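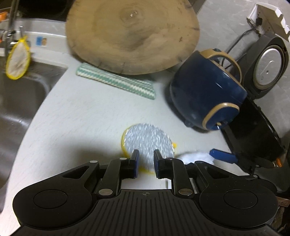 Saithong, May

Keeping a Shared Sink Area Clean: Project Report
Nipon Suksawat, Household Studies

1. Background

The kitchen on my floor is used from early morning until late at night. The stove and refrigerator are on a cleaning schedule. The counter by the sink is not, and most of the complaints on the kitchen notice sheet concern it. For my term project I looked at what is kept there and how it affects wiping down.

2. The area studied

I limited the project to the counter to the right of the sink and the wall behind it. The counter is pale gray-white and the sink is stainless steel. The items I dealt with were:

Round scrubbing sponge, yellow rim, silvery scouring mesh on top
Mesh dish scrubber with a yellow edge, hung by the faucet
Folded dish cloth, mint green and white
Round wooden cutting board, a slice of tree trunk
Navy blue electric rice cooker with a tan handle

Plates, pans and food were left out of the study.

3. Method

I kept a log for 30 days. Each time I was in the kitchen I wrote down whether the counter had been wiped and whether anything had been left on it. This gave 211 entries. In the first half of the period I changed nothing. In the second half the two scrubbers and the cloth had fixed places, written on a card by the door. The card read: mesh scrubber on the faucet, round sponge on the counter near the sink, cloth folded in front of the board.

I did not tell the other residents what the log was for until the end.

4. Results

Of the 211 entries, 184 could be used. The rest were made while someone was cooking, and I dropped them.

The mesh scrubber was the easiest item to keep in place. It hangs over the sink side and drips where it should. The round sponge was moved most often. People set it down wherever they finished, and water collected under it.

The cutting board was a harder case. It has a rough, bark-like edge that holds crumbs, and a cloth catches on it. Leaning it against the wall kept the counter clear, but the strip behind it was skipped when people wiped. I found the same with the rice cooker, which takes up a good part of the right side. The counter was wiped up to it and then the wiping stopped.

5. Problems

The log depends on when I was home, so mornings are overrepresented. Also, 2 residents were away for part of the second half, and fewer dishes may explain some of the improvement.

6. Recommendations

Keep the card. Move the rice cooker to the shelf when it has cooled. Lift the board once a day and wipe behind it. Brush the edge of the board dry before washing it. A small rack for the round sponge would be worth trying next term.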